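25 April 2019
Posted by Horacio Montecinos, Dultside Robotics Club

Print | E-mail this page

The Dultside Robotics Club has begun its unit on handling slender household objects. Students work in teams of 2 under the direction of Telma Medina.

The current exercise uses toothbrushes. Each team is to record 100 attempts at grasping and placing.

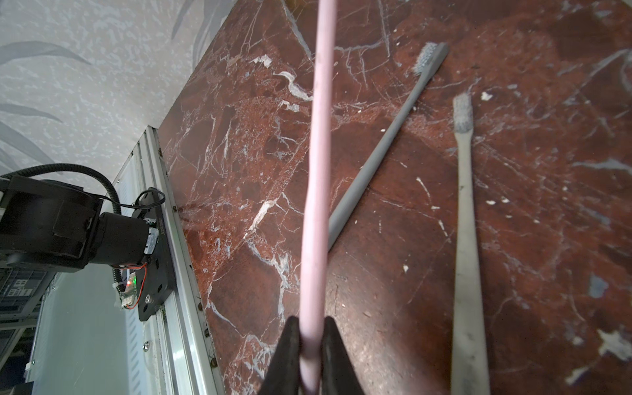

Teams will submit their logs to Ms. Medina before the unit closes. Failed attempts must be included.

Enrollment for the September session is open to students in grade 6 and above. Forms are available in Room 111.

Recent items
Sadine Cup: Rules for Entrants
Visit to the Sarkari Workshop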